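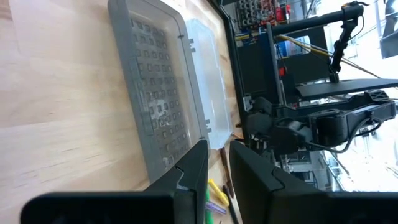

How to find out why the gripper drops the lid

Posted October 6, 2024, in Kukham bench notes

This guide is for people who run the Kukham two-arm bench and have a lid that falls before it arrives at the tray. We had this fault for most of the winter. First we blamed the software, then the lid, and we lost much time. Please follow the steps in the order written.

Before you start

Press the stop button and wait until both arms are still. Then switch off the motor supply at the panel. A program that is only paused can continue when somebody touches the keyboard, and the fingers close hard enough to hurt. One of us got a bruised thumb in this way in January.

An arm without power can sink. Support it with your hand before you switch off, and let it down slowly.

You need: a soft cloth, a little alcohol, a hex key for the finger screws, a strip of paper, and the log file from the last run.

Step 1. Read the log first

Open the log and search for the word SLIP. The Hadgu controller writes this line when the fingers close further than they should with a part between them. If you find SLIP, the lid was held and then lost, so continue with step 2. If you find only MISS, the fingers never had the lid. In this case go to step 4.

Our bad log had 272 lines with SLIP in one afternoon. A healthy bench gives one or two in a week.

Step 2. Clean the fingers

Wipe the inner face of each finger with alcohol and let it dry. Dust and skin grease make a smooth plastic lid very difficult to hold. Wipe the edge of the lid too, but use a dry cloth for this. Alcohol made one of our lids cloudy.

Step 3. Check that the fingers are tight

Keep the power off. Take one finger and try to move it from side to side. It should not move at all. If it does, tighten the screws a little at a time, changing between them. Do not use full force, the thread is in plastic.

Now put the strip of paper between the fingers and close them by hand. Pull the paper. It should resist the same at the tip and further back. In our case it was free at the tip, and this was the real fault: one finger was mounted slightly turned.

Step 4. Check the starting place of the lid

The lid must lie flat. If it rests on the rim of the tray, one side is higher and the fingers take it at an angle. Take pens and other small things away from the path of the arm as well.

Step 5. Test slowly

Step back, switch on the supply, and set the speed to 50 percent. Keep one hand near the stop button. Run the Ikham pick test and look at the lid during the lift. If it turns between the fingers, stop and repeat step 3.

When the slow test is good, run it again at full speed. Do not raise the grip force to hide the problem. We did, from the normal value to 2000 on the controller scale, and the motor became too hot and shut down with the lid in the air.

If it still falls

Save the log and write down which arm was used. Send both to the Pullodska support list, and leave the supply off until you have an answer.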